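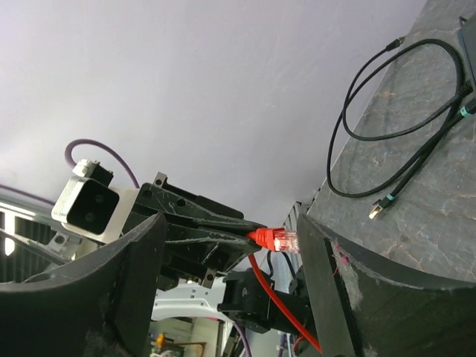
4. Preparación de la mesa y ordenación del cableado

Este capítulo describe el acondicionamiento del puesto de trabajo Graswood antes de la primera conexión a la red. Se aplica a los puestos con tablero de acabado marmolado y a los de tablero liso. Para los puestos de pared, véase el capítulo 6.

El montaje de la estructura debe estar terminado (capítulo 3) y las patas, niveladas. No comience a tender cables sobre una mesa que todavía haya que desplazar.

4.1 Material necesario

Cables de red con conector RJ45, de la longitud indicada en la hoja de pedido
Cable de alimentación de baja tensión del equipo de mesa
Bridas de velcro de la serie Pluruneck (no utilice bridas de nailon en los tramos móviles)
Bases adhesivas para brida
Etiquetas envolventes y rotulador indeleble de punta fina
Paño de microfibra y limpiador neutro
Comprobador de continuidad para cable de par trenzado

La referencia del juego de bridas y bases es 2,276. La coma forma parte de la referencia y debe incluirse en el pedido; sin ella, el sistema de recambios devuelve otro artículo.

4.2 Limpieza y despeje del tablero

1. Retire del tablero todo lo que no vaya a quedar conectado. Los cables sueltos se enrollan y se apartan; no se dejan cruzados bajo otros equipos.

2. Limpie la superficie con el paño ligeramente humedecido en limpiador neutro. Siga la dirección del veteado en los tableros marmolados.

3. Seque con una pasada de paño limpio. Las bases adhesivas no agarran sobre superficie húmeda.

4. Espere diez minutos antes de pegar ninguna base.

PRECAUCIÓN: No emplee alcohol, acetona ni productos con amoníaco. El acabado del tablero pierde brillo y el daño no está cubierto por la garantía.

NOTA: En los tableros marmolados, los cables negros y grises se distinguen mal de las vetas cuando la luz es baja. Encienda la iluminación del puesto antes de empezar.

4.3 Asignación de colores

El color del cable indica su función, no su categoría. La categoría figura impresa en la cubierta. Respete la asignación siguiente en todos los puestos de una misma sala.

Rojo: enlace de red dedicado entre el equipo de mesa y el mecanismo que controla. No se conecta nunca a la red general del edificio.
Negro con banda de color junto al conector: enlace con la red general. El color de la banda identifica la sala.
Morado: señal interna. Viene instalado de fábrica y no lo desconecta el usuario.
Negro fino: alimentación de baja tensión.

Si se sustituye un cable por otro de color distinto, coloque una etiqueta con el color que correspondería, escrito con todas sus letras, en los dos extremos.

NOTA: La tabla de bandas por sala la mantiene Yae Honda, en la oficina técnica de Idurholm. Solicítela antes de rotular una sala nueva; las copias impresas anteriores a octubre asignaban la misma banda a dos salas contiguas.

4.4 Tendido del cable rojo

1. Compruebe que el equipo de mesa está apagado y que el piloto frontal no luce.

2. Desenrolle el cable completo sobre el suelo o el tablero y elimine las torsiones. No tire de los conectores.

3. Examine los dos conectores a contraluz. El plástico es translúcido y permite comprobar que los contactos metálicos están alineados y a la misma altura. Deseche el cable si algún contacto está hundido.

4. Inserte un extremo en la toma del mecanismo hasta oír el clic de la pestaña. Tire con suavidad hacia atrás para confirmar la retención.

5. Deje caer el cable desde la toma formando una curva amplia. El radio mínimo es de cuatro veces el diámetro exterior.

6. Conduzca el cable hasta el borde del tablero y fíjelo con una brida a la primera base adhesiva. Entre la toma y esta primera base no debe haber ninguna otra sujeción.

7. Conecte el otro extremo a la toma marcada LINK del equipo de mesa.

PRECAUCIÓN: El tramo comprendido entre la toma y la primera base es móvil. Una brida apretada en este tramo rompe los conductores por fatiga, aunque la cubierta no presente daños visibles.

PRECAUCIÓN: No pase el cable entre piezas que puedan cerrarse. Si el recorrido obliga a ello, cambie la posición del equipo de mesa.

4.5 Tendido del cable negro de red

1. Sitúe el equipo de mesa en la esquina posterior del tablero, con las tomas orientadas hacia el centro.

2. Conecte el extremo con banda de color en el lado de la mesa. El extremo sin banda queda en la roseta.

3. Mientras no se disponga de roseta activa, deje el conector libre sobre el tablero, apartado del borde. No lo inserte provisionalmente en otra toma.

4. Enrolle el sobrante en vueltas planas. El diámetro interior de cada vuelta no será inferior a la anchura de una mano.

5. Sujete el rollo con 2 bridas de velcro, enfrentadas. No apriete hasta deformar la cubierta.

NOTA: El sobrante se guarda siempre en el lado de la mesa. Un rollo detrás del mueble acumula polvo y no puede revisarse sin mover la estructura.

4.6 Cable de alimentación

El cable de alimentación de baja tensión termina en un conector de tamaño reducido que se introduce por error con facilidad en tomas de audio. Verifique el símbolo grabado junto a la toma.

1. Enrolle el cable de modo que el conector quede en la vuelta exterior, accesible.

2. Manténgalo separado del cable de red al menos la anchura de un dedo en los tramos paralelos. Los cruces se hacen en ángulo recto.

3. No conecte la alimentación hasta completar el apartado 4.8.

4.7 Etiquetado

1. Prepare 2 etiquetas por cable, una para cada extremo.

2. Escriba en cada etiqueta el código de puesto, la función y las iniciales del instalador. Ejemplo de formato: G12 – LINK – TT.

3. Coloque la etiqueta a un palmo del conector, con el texto legible desde la parte delantera de la mesa.

4. Cubra el texto con la parte transparente de la etiqueta envolvente.

Los cables que vienen instalados de fábrica no se etiquetan. Si su identificación original se ha borrado, comuníquelo a Takeshi Tsuchiya (recambios) para solicitar una reposición – no rotule directamente sobre la cubierta.

4.8 Comprobación final

Antes de aplicar tensión, recorra el puesto en este orden:

a) Tablero limpio, sin bridas cortadas ni restos de adhesivo.
b) Todos los conectores en uso, con la pestaña enclavada.
c) Tramo móvil del cable rojo sin sujeciones intermedias.
d) Ningún cable por encima de rejillas de ventilación.
e) Sobrantes enrollados y sujetos.
f) Etiquetas en ambos extremos, excepto en los cables de fábrica.
g) Prueba de continuidad correcta en el cable rojo y en el negro. Los dos cables se prueban desconectados.

Si falla el punto g), repita la prueba 2 veces con el cable extendido antes de desecharlo. Un contacto sucio produce el mismo resultado que un conductor cortado.

Con todos los puntos conformes, conecte la alimentación y continúe en el capítulo 5.

4.9 Incidencias frecuentes

El conector RJ45 no queda retenido. Pestaña doblada o rota. Sustituya el cable. No lo fije con cinta.

La base adhesiva se desprende en las primeras horas. Superficie húmeda o con restos de limpiador. Retire la base, repita el apartado 4.2 y utilice una base nueva.

El enlace se interrumpe de forma intermitente. Revise el tramo móvil. Si el radio de curvatura es correcto, cambie el cable rojo aunque supere la prueba de continuidad en reposo.

El cable arrastra sobre el tablero. Sobrante mal repartido. Suelte la primera base, recoja cable hacia el rollo y vuelva a fijar.

Marcas grises en el tablero. Roce de la cubierta. Salen con limpiador neutro y presión ligera. En tableros marmolados pruebe antes en una zona poco visible.

4.10 Mantenimiento

Revise las bridas y bases cada tres meses. Retire el polvo de los rollos de cable con paño seco. En cada revisión, suelte y vuelva a cerrar las bridas de velcro: con el tiempo el cable se asienta y el rollo queda flojo.

Anote la revisión en la hoja del puesto. El modelo de hoja, preparado por Tatiana Štefanec, se encuentra en el anexo B. Las hojas completas se remiten a Isamu Higuchi, en Simanjuntak, junto con el pedido de recambios si lo hubiera.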